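Apr 1, 2021 -- notes for the demonstration recording unit

Okay, so last time we got through the consent forms and ran out of clock, and I promised you the fun part: house rules for recording people doing chores so a robot can learn from them! Moushumi Sivakumar and I wrote most of these after the Woris homes project, where we threw out 25 of our first 100 recordings. That hurt.

**Before you start**

- Walk the room once and pick up anything with a name, a face or an address on it (mail is the usual culprit).
- Write the task down in one plain sentence. "Fold the pillowcases" is good. "Tidy up" will start an argument later.
- Cords go against the wall. You'll be looking at your hands, so your feet are on their own.

**While you're recording**

- Keep both hands in view, and work at your normal speed. People slow way down when they know they're being watched, and then the robot learns to be slow too.
- Cloth is the hard one. Grab it by the corners, hold it up for a moment, then go on -- a clear look at both grips is worth more to us than a pretty fold.
- If you drop something, pick it up and keep going. Please don't restart! Odair Fontes lost a whole afternoon in October to restarts.
- Leave the finished pile where you put it until the recording is over.

**Afterward**

Label it the same day. I mean it. And if the person who lives there changes their mind, the recording goes, no questions, even if it's number 280 and the best one you've got.

For next class, bring one chore of your own written up as a single sentence, and we'll pick at the wording together.
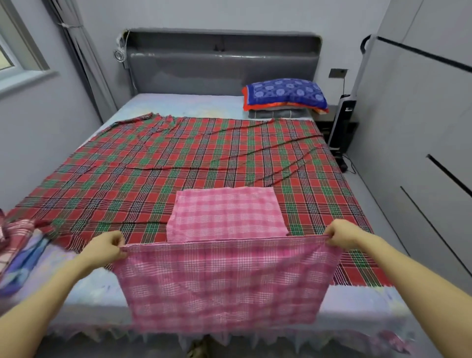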